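Room Attendant, Serviced Apartments (Part Time and Full Time)
Hismont Residences, Pagano Building

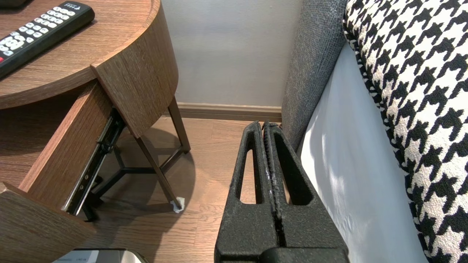
Bedside table with drawer open, guest bedroom, Pagano Building.

Hismont Residences invites applications for the position of Room Attendant at the Pagano Building, a property of 50 furnished apartments let by the week and by the month. Successful applicants will join the housekeeping department and will report to the Floor Supervisor.

Purpose of the position

The Room Attendant prepares bedrooms and living areas for arriving guests and maintains them during longer stays. The work covers cleaning, the inspection of furniture, and the return of small items such as remote controls to their assigned places. Kitchens and bathrooms are cleaned by a separate team and do not form part of this position.

Principal duties

Change bed linens and make beds to the department standard.
Dust and wipe all tabletops, including the raised rims of round bedside tables, where dust and crumbs collect.
Open every drawer, remove anything left inside, wipe the interior, and close the drawer fully. Drawers that catch or do not run evenly on their slides must be reported before the end of the shift.
Check the felt pads under furniture legs and replace any that are worn or missing. Furniture must be lifted when moved and may not be dragged across the floor.
Sweep and damp mop floors, including the area under bedside tables and along the baseboards.
Wipe television remote controls, confirm that they operate, and leave them on the bedside table.
Record lost property on the form provided and deliver it to the front desk.
Report stains, scratches, loose fittings, and burned-out bulbs.

Hours and pay

Full-time attendants work 32 hours per week. Part-time schedules are also available. The day shift begins at 9 a.m. Meal breaks are unpaid and are scheduled by the Floor Supervisor. Rates of pay are set according to the Hismont wage schedule, which is supplied to all applicants invited to interview. Uniforms and cleaning supplies are provided at no cost to the employee.

Requirements

Applicants must be at least 18 years of age and legally authorized to work. They must be able to stand, bend, and kneel for extended periods and to move light furniture safely. Applicants should be able to follow written room checklists in English. Previous housekeeping experience is preferred but is not required. Applicants who have worked in hotels, nursing homes, or private households are encouraged to state this in their application.

Training

New employees complete 12 shifts of paid training alongside an experienced attendant. Training includes the care of wood finishes, the safe use of cleaning products, and the basic adjustment of drawers and doors. Employees who wish to move into furniture maintenance may later apply for a place on the Baltik course, offered each May.

How to apply

Application forms are available from the front desk of the Pagano Building or by mail from the Hismont personnel office. Completed forms should be returned with the names of two references. A resume may be attached but is not necessary. Applicants selected for interview will be asked to complete a short practical exercise in a furnished bedroom.

Applicants who require an accommodation during the hiring process should inform the personnel office when submitting the form. Employees of Mameo, the outside laundry contractor, may apply on the same terms as all other candidates.

Hismont Residences is an equal opportunity employer. Applications are accepted until all positions are filled.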